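Kitchen Chores and Robot Arms: What to Hand Over and What to Keep
Reading time: 6 min

Small robot arms are now cheap enough that people ask whether one can clear a sink or set a pot on the stove. For most homes the answer is still no. A few narrow jobs are within reach, and the way a kitchen is laid out has a large effect on which ones. The notes below cover layout first, then individual chores.

Start with the counter. An arm bolted at one side covers a limited area, and its grip is weakest at full stretch. Keep the things it must pick up inside the inner half of that area. Leave a hand's width between objects. Two items that touch are often read as one, and the gripper closes on the gap or on both.

Sinks are harder than counters. The walls block the arm from coming in at a low angle, so it has to descend from above. Dark basins also hide small items in shadow. A lamp over the sink helps more than a better camera in most setups. Corners are the worst spot: parallel fingers need room on both sides of the item, and a rounded corner takes that room away on one of them.

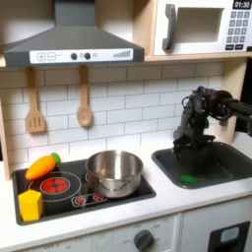
Toy kitchen with a carrot, a yellow block and a pot on the stovetop. The gripper is over the sink, above a small green object.

Practice on a play kitchen is a sound first step. The parts are light, nothing is hot, and a dropped carrot costs nothing. Inès Chauvin, who tests arms for Skokari, runs each new task 24 times before changing anything, then moves the target a short distance and runs it again. A task that works only in one spot does not count as learned.

Chore by chore:

Moving dry, firm items from sink to pot: possible with practice. Choose pots with a wide mouth. Shiny steel interiors confuse depth cameras, so have the arm release above the rim and let the item drop.

Washing dishes: no. Wet plates slip, and most hobby arms are not sealed against water.

Hanging up utensils: poor. A hook and a small hole call for finer alignment than low-cost joints hold.

Turning stove knobs: do not automate this, even if the arm can do it.

Wiping a flat counter: fair, with a damp cloth fixed to the gripper and the counter cleared by hand first.

Upkeep is light but regular. Check that cables have slack at every bend and do not catch at the upper joints. Wipe finger pads with a dry cloth. Recheck the zero position after 7 days of use, or sooner if the grip starts landing to one side.

Keep children and pets out of reach of the arm while it is powered, and put the off switch where you can get to it without leaning across.

Contact: Maxence Langlois, Stindosora Home Notes | © Stindosora | Back to top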